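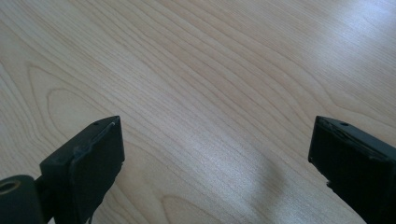

By the Flemonix support desk | Updated November

Flemonix Bite: your questions

Does the Bite take two SIM cards?
Yes, but the second one shares its slot with the memory card.

How big is the battery?
3000 mAh. It charges from empty to 100 percent in 46 minutes with the supplied plug.

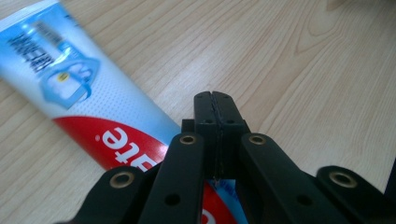
Toothpaste tube on a wooden tabletop.

How much memory is there?
4 GB — it can't be upgraded.

Where can I get repairs?
At our Trastamholm store. Bring your receipt.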